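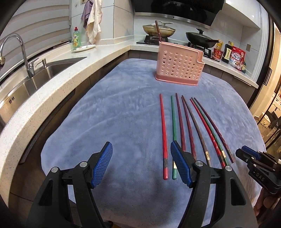

Chopsticks on the towel by the sink, with the pink holder behind them.

Zalta chopstick holder, pink: a review by someone who owns too many chopsticks

I should admit at the start that I didn't think chopsticks needed a home. Mine lived in the cutlery drawer for years, lying crossways over the forks and jamming it shut roughly when guests were due. Then I bought the Zistar coloured set, which has made me care about the things in a way I find slightly embarrassing, and a week later I was reading customer reviews of perforated plastic boxes at one in the morning. One shop had 1,775 of them. I read more than I'd like to say.

The Zalta won because it was cheap and because it came in pink. The other colour was a grey they called "mist".

What you get is an upright rectangular caddy with round holes all the way up the walls, a notch cut into the top edge and a base that flares out at the bottom. No lid, no suction cups, no instructions, although the box did find room for a paragraph on the philosophy of the dining table in three languages. I've had mine for 10 weeks and it has been in use nearly every day of them.

First, the draining, that being the whole job. With so many holes in the walls there's plenty of air getting at the sticks, and mine are generally dry by the time I want them again. The water has to go somewhere, though, and where it goes is your worktop. Zalta sell a drip tray separately. I looked at the price of the drip tray and put a towel down. It's a plush blue-grey one, far too good for the work, and it now lives beside the sink more or less permanently. The advantage is that I can spread the chopsticks out on it in a row before they go in, which appeals to a side of me I don't show at work.

Stability is better than I expected. My last attempt at this was a tall Grurnberg utensil pot, a handsome thing that went over if you looked at it while holding a ladle. The flared foot on the Zalta makes a real difference. You can drop in one lone chopstick and the box doesn't care. You can drop in a full load, all leaning the same way like commuters, and it still doesn't care. I have knocked it off its feet once, with an elbow, and I'd blame the elbow.

Height is a matter of taste. A chopstick sticks up well above the rim, so it's easy to grab, but it also means the box looks like a vase for very disappointing flowers. If you keep yours under a low shelf, measure first. Mine sits out in the open on the white speckled quartz, where it looks, I think, fairly cheerful. Visitors have called it "very pink", and I've chosen to hear that as praise.

Now the grumbles. There is no divider inside. With plain chopsticks this wouldn't matter at all, but mine come in red, green, maroon, brown and purple, and finding a matching pair at speed is like pulling raffle tickets. I have eaten a good many noodles with one red and one green. The Kang version has a partition down the middle and costs three pounds more, and if you're the sort of person who minds, buy that one. I minded for a fortnight and then stopped.

Cleaning is the other one. All those holes are lovely for airflow and dreadful for limescale. A rinse keeps on top of it if you remember. If you don't remember, you'll be in there with an old toothbrush, going hole by hole, asking yourself what you did with your evenings before. A soak in vinegar and hot water shifts most of it. I wouldn't trust mine in the dishwasher, though the box says the top rack is fine.

A word on the chopsticks, while they're out. The Zistar colours have held up nicely and the little metallic bands near the thick ends are still on, which is more than I can say for the last set. One of the brown ones has a slight curve to it. I've grown fond of it and I give it to people I know well.

Would I buy the holder again? Yes, at the 13 pounds I paid. At full price I'd sulk for a bit and then probably buy it anyway. I'm taking a star off for the missing divider and half of one back for the base.

Three and a half out of five. The drip tray I still refuse to discuss.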